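The fault at Prallach lasted nearly 40 minutes, and for most of that time I was blaming the wrong thing.

Our hand-held gripper had stopped logging how far its fingers were open. According to the file, they had been shut all afternoon. I swapped the cable. I restarted everything 7 times, with growing ceremony. I said some things about Lenatari's firmware that I may have to take back.

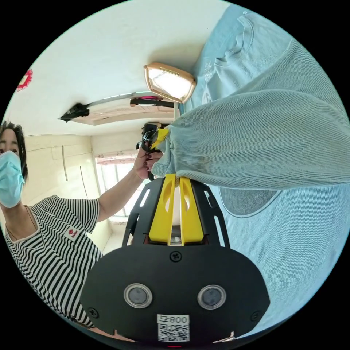
Yellow fingers at the bottom, a light blue sleeve and a small black device above them.

The culprit was a setting I'd changed myself in September and then forgotten. So 5 sessions have a flat line where the finger data should be, and I get to redo them. The old value is now written on tape, on my monitor, in capitals.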